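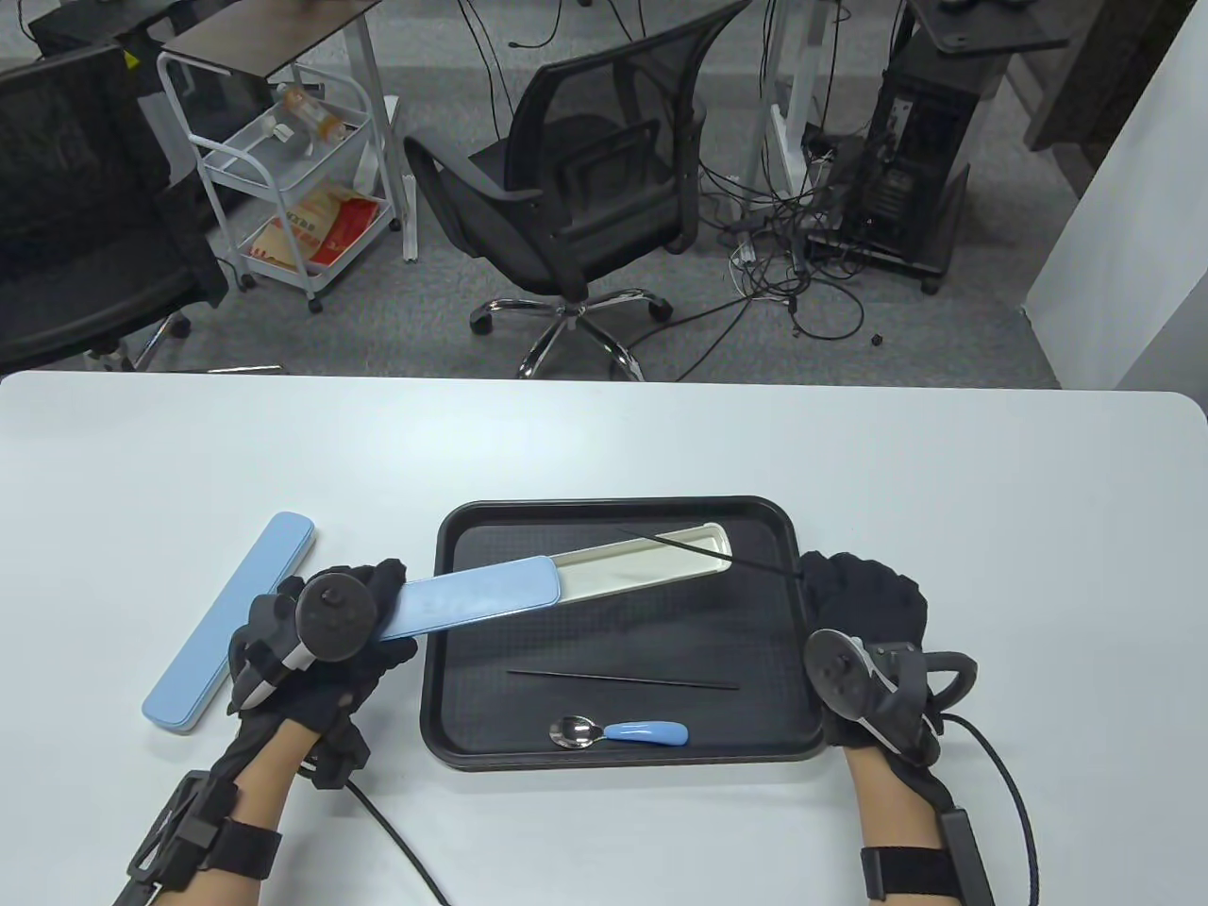
Marleny Usuga wanted to know what the failure rate was before she would talk about anything else. She had read the Forkell proposal twice and could not find it.

Dullen pointed her to page nine. Cutlery, mixed, cased: 400 sets attempted, 2 lids cracked, 31 chopsticks on the floor.

"Per what?" she said.

"Per the whole trial."

"And a person?"

He had no column for a person. The trial had measured the arm against its own results from May, and by that standard it had improved. A spoon now took eleven seconds. A chopstick took nineteen if it lay clear of its partner and much longer if it did not, because the fingers tended to close on both. The lid was the hard part. It had to come down square, with light pressure at one end, and the force sensor did not distinguish a closed lid from a lid resting on a spoon handle.

Marleny ran the packing floor at Ulloteck, second shift. Her people closed around 2000 cases a night. She took a case from the sample box, filled it, shut it and slid it across the desk to him. She did this without looking down.

"What did you check?" Dullen asked.

"That it closed."

"How?"

She opened the case and shut it again, slower. There was a click, but she said she did not listen for the click. The floor was too loud. She thought it was in the thumb. The lid stopped giving, and then she let go. She did it a third time and frowned, and on the fourth she put the lid on crooked.

Dullen wrote: thumb, end of travel, no audio. He asked whether she could spare two packers for demonstrations, in four-hour blocks.

"How many times would they do it?"

"Six hundred to start. 600 good ones," he corrected. "The bad ones we keep too, but they're filed separately."

She turned to the cost page — the arm, the mount, the service contract — and then back to page nine. She asked who picked up the 31 chopsticks.

"The operator."

"Put that in the table," she said, and reached for the crooked lid.

Contact | © 2023 | Back to top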